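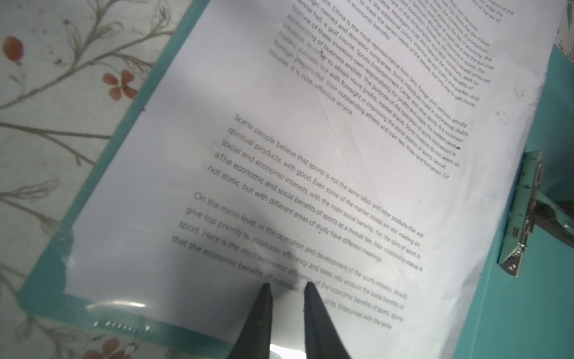
A printed sheet on a translucent plastic clipboard or folder board

Clipboard

A clipboard is a thin, stiff board with a clip, usually at the top, that holds sheets of paper in place and gives the user a firm surface to write on. Clipboards are used where no desk or table is at hand, as in warehouses, hospitals, building sites, sports grounds and door-to-door surveys. The word is also used in computing for the part of memory that holds copied text or images until they are pasted.

Design

The usual clipboard is slightly larger than the paper it is meant to carry, so that the corners of the sheet do not stick out and bend. In North America most boards are sized for letter or legal paper, while boards sold elsewhere are usually made for A4. Smaller boards are sold for memo sheets, restaurant checks and playing-field scorecards, and larger ones for maps and drawings.

The clip is commonly a spring-loaded metal jaw riveted to the board. Older clips stand well above the surface and are strong enough to hold a thick stack of paper. The low-profile clip lies nearly flat, holds fewer sheets and lets boards be stacked or slipped into a bag. Many clips have a hole or a folding loop so the board can hang from a nail. Some boards have a second clip at the side or an elastic band near the bottom to keep pages from lifting in the wind.

Materials

Hardboard, made from pressed wood fiber, has long been the most common material. It is cheap and stiff, but it swells when soaked and its corners fray with use. Plastic boards, made of polystyrene, acrylic or polypropylene, are easier to wipe clean and come in solid or see-through colors. Aluminum boards are heavier on the budget but last longer, and are often chosen for outdoor work. Boards covered in vinyl or leather are sold mainly for offices and restaurants.

Types

The folder clipboard, or folding clipboard, has a hinged cover that closes over the page. It keeps out light rain and hides what is written from people nearby.

The storage clipboard, also called a box clipboard or form holder, has a shallow case under the writing surface for blank forms, pens and finished sheets. A typical model is 2 inches deep or less. Delivery drivers and inspectors are frequent users.

The kneeboard is a small clipboard strapped to the thigh. Pilots use it to keep charts and checklists within reach while leaving both hands free.

The lap board has a cushion or curved underside and is meant for use while seated. It is sold for home and classroom use.

History

Simple boards with a clamp or a spring for holding papers were in use by the second half of the 19th century, and several forms were patented in the United States in the decades that followed. Early examples were aimed at clerks who had to write while standing or walking. As printed forms spread through offices, railroads and factories, the board became a standard item in stationery catalogs.

The Lenz catalog listed its board as item 1244 and offered it in hardboard with a nickel-plated clip. Akilau later sold a similar board with a rounded lower edge, and Restine made a folding version for schools. The Drindidham works produced boards in 32 sizes — many of them for a single customer — before narrowing its line to letter and legal.

Use

Paper is placed with its top edge under the clip and squared against the sides of the board. Right-handed users generally rest the board on the left forearm, with the lower edge against the waist. A full stack can make the page sit unevenly, and most makers give a limit for the clip. For low-profile clips this is often some 45 sheets of ordinary paper.

In hospitals, charts were for many years kept on clipboards hung at the foot of the bed. Electronic records have replaced much of this use, though paper boards are still kept for sign-in sheets and consent forms. Tablet computers have taken over other tasks as well, especially stock counts and deliveries. Paper and clipboard remain common where batteries, screen glare or rough handling are a concern.

See also

Binder clip
Bulldog clip
Ring binder
Writing slope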